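Evidence and Reporting, handout for session 3
March 18, 2025

Read the Bernano burglary bulletin before class. It runs to 60 lines and gives the time of the call twice, once as ten past four and once as "early evening". Mark both. Then ask who wrote it down, and when.

Police bulletins get treated as fact because they sound dull. I'd be slower to trust them. The Bernano one says the back door was "forced", but the only source for that is the householder, who was at work. An officer may well have looked at the lock. The bulletin doesn't say so. 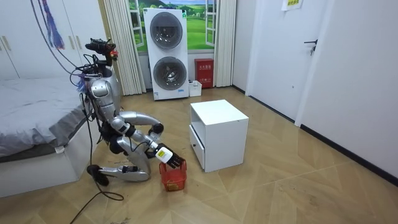 The second reading is the Clerilness theft survey, which claims 95 per cent of stolen bicycles were "probably" taken by repeat offenders. Probably according to whom? Most of the cases were never solved. I can't see how you get a figure like that out of open files, and the notes at the back don't help.

Terms to know: complainant, witness, person of interest. Local papers mix up the last two all the time - Chae Weekly did it in October and never printed a correction.

For next time: rewrite the Bernano bulletin using only what someone saw or heard first-hand. One page. Leave gaps where there are gaps.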